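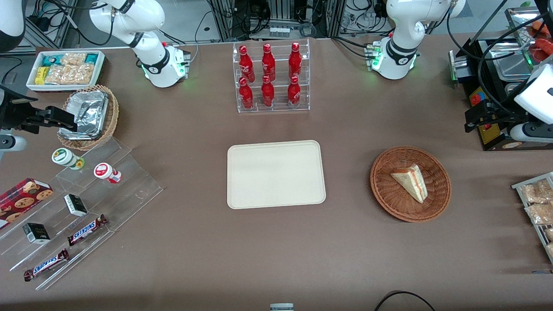 Cecilia Boateng wrote back after the last handout that her arms kept bumping each other over the middle of the table, and could we please go over reach again before anyone bolts anything down. Of course we can!

Workshop > Two-Arm Builds > Handout 2: Laying Out the Table

So, reach. Fix both bases toward the rear of the table and leave yourself a good open patch of tabletop in front, bigger than feels sensible (mine was far too small the first time, and I paid for it in scuffed paint). Baskets, trays and racks go around the outside, where one arm can get to them without crossing the other.

Then run your pick list slowly, 21 moves on the Trarine sheet, one arm at a time. Watch the cables as much as the grippers, please – a loop that hangs nicely at rest can drag across a jar once the elbow swings out. Write down every snag and bring the list along to the next session.

Last updated: 4 February 2024
Filed under: Shared Workshop Notes, Arms & Grippers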